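Keep the Clothes You Have

9 April 2021

The town of Clonton used to have two places where you could get a zipper replaced. One was a dry cleaner on the main street and the other was a tailor's counter at the back of the Bultmont department store. The department store closed first. The dry cleaner still takes in shirts, but the sign about alterations came down a while ago, and when I asked about it I was told the machine had been sold.

I had gone in with a pair of jeans. The denim was fine, the seams were fine, and the zipper had lost two teeth near the bottom. A new pair of the same jeans costs less than I was ready to pay for the repair, and I think that is where most of our trouble with clothes begins.

My argument is a simple one. We should buy fewer clothes, wear them longer, and pay people properly to fix them. Most of the people I know agree with the first part and some agree with the second. The third part is where they stop.

Start with the price. A shirt today is cheap compared with almost anything else in the house. A cheap thing gets treated as a cheap thing. It is washed too hot, dried too long, and put in a bag for donation when a button comes off. I have done this myself. Last spring I cleaned out the closets in our house and filled 7 bags, and when I went through them a second time before driving them over, I found that most of what was in them had one small thing wrong. A loose hem. A missing button. A stain I had never tried to get out.
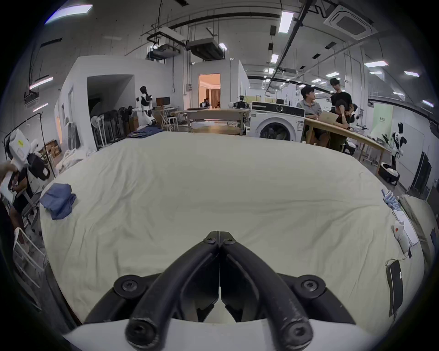

Donation is a good thing, but it has become a way of not thinking about the problem. The thrift store in Clonton can't sell a shirt with a missing button any more easily than I can wear it. The store has a sorting room, and it has a back door, and a good share of what comes in at the front leaves by the back. I don't blame the store. It has a small staff and a lot of bags. But when I hand over a bag of damaged clothes and drive away feeling generous, I have mostly paid nothing to have someone else throw them out.

I kept a record for a year. I am not a person who enjoys records, but I wanted to know what I was spending. It came to $477 on clothes, and that did not feel like a big year. No coat, no suit, no good shoes. When I went back over the list and took out everything I had bought to replace something that could have been fixed, or something that was in a drawer the whole time, I was left with $160. The other $317 was waste. It was spread over so many small purchases that I never felt it go.

The usual answer to this is that people should learn to sew. I have some sympathy with that. Sewing on a button takes a few minutes, and a child of eight can do it. The school in Clonton once taught every student to do a hem and a darn, and I would like to see that come back. But I don't think it gets us very far alone. A zipper is not a button. Relining a jacket is skilled work, and so is taking in a waistband so that it sits flat afterward. Telling everyone to do it themselves is like telling everyone to fix their own teeth. Some jobs belong to someone who has done them a thousand times.

So we need menders, and menders need to make a living. The price I was quoted for the zipper, when I finally found a woman two towns over in Drivard who does that work, seemed high to me for as long as it took to drive home. Then I thought about what she had to do. She had to unpick the old zipper, cut a new one to length, pin it, sew it in with thread that matched, and restitch the fly. It is the better part of an hour. If I would pay a plumber for an hour, I should pay her for one.

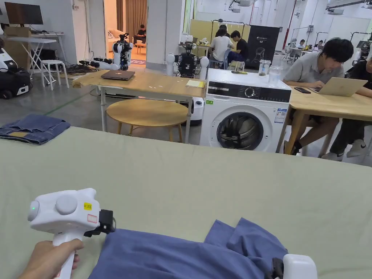

There is also the matter of care, and it costs nothing. Most clothes wear out in the wash long before they wear out on the body. Jeans don't need washing after every wear. Neither do sweaters. Cold water does the job for nearly everything that isn't greasy or muddy, and a line or a rack will dry a shirt overnight in most houses. Turn dark things inside out. Close the zippers before they go in, so they don't catch on anything else. Put knits away folded, and let them lie flat when they dry. My grandmother knew all of this and so did her neighbors, and it was not considered a hobby or a cause. It was housework.

I know the objections. Children grow, and a seven-year-old's pants are going to be handed down or given away no matter how well they are kept. People who work with their hands go through clothes that no mender can save. And there are families who buy the cheapest shirt on the rack as that is the shirt they can afford, and I have no wish to lecture them. They often keep things longer than the rest of us do. My complaint is with people in my own position, who have full closets and a little money, and who still buy.

I have also heard that all this would hurt the stores. Some of them, yes. The Marty outlet by the highway depends on people coming back every few weeks, and if we came twice a year it would have to change what it sells or how much it charges. I would accept that. A store that sold fewer and better shirts, and kept a mending counter at the back the way Bultmont did, would have my business. It might even employ as many people, though I can't prove it.

The town could help a little. Clonton has empty storefronts, and a low rent on one of them for the first year would be enough to bring a mender in. The library already lends out tools and cake pans and could lend a sewing machine. None of this is expensive next to what the county pays to bury things in the landfill.

As for the jeans, I paid for the zipper. They were ready in a week, and I have them on now. The next thing to go will be the left knee, and I plan to take them back to Drivard when it does.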